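Hopkin bottle handling set – README and known fault
Maintained by Mererid Vaughan and Prodromos Fragkou, Bestel

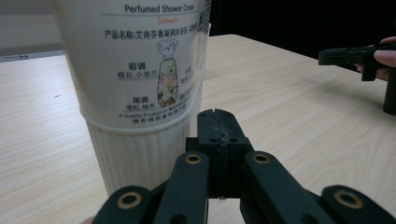 Read the fault section before you train on any of this. The set holds 156 two-handed tabletop episodes recorded with hand-held grippers at the Vevurthorpe bench. Objects are household bottles, mostly toiletries.

Known fault: jaw width drift
The width reading on the left gripper drifted during the December sessions. The logged value stays up to 19 mm wider than the real opening, so a closed jaw can show as open. Video and pose are not affected. The right gripper was checked the same way and stayed within tolerance.

Beca Kneath found it when a policy trained on the first release kept squeezing after contact on the Palley arm. It crushed one bottle and tripped the force limit. The operator was outside the guard and was not hurt.

Cause
A set screw on the left encoder magnet had backed out. The magnet slipped a little on each hard close. Our start-of-day check only read the zero position with the jaws open, and it passed every time.

What is affected
102 episodes carry the flag width_bad = 1. The others were recorded before the drift starts in the logs. Two sessions near the boundary were hard to call, so we flagged both.

What to do
Drop the flagged episodes, or mask the left width channel and keep the rest. Do not rescale the channel. The offset changes within an episode, and Glenys Lewis tried a linear fit that made it worse.

Policies trained on release 1 should not be run on hardware – retrain first.

Changes in release 2
Flag column added. Screw now held with threadlocker. The daily check closes the jaws on a gauge block and compares both readings.

Open items
Slip on tall bottles gripped near the base is not labeled. Hywel Harries has the raw encoder logs if you need them.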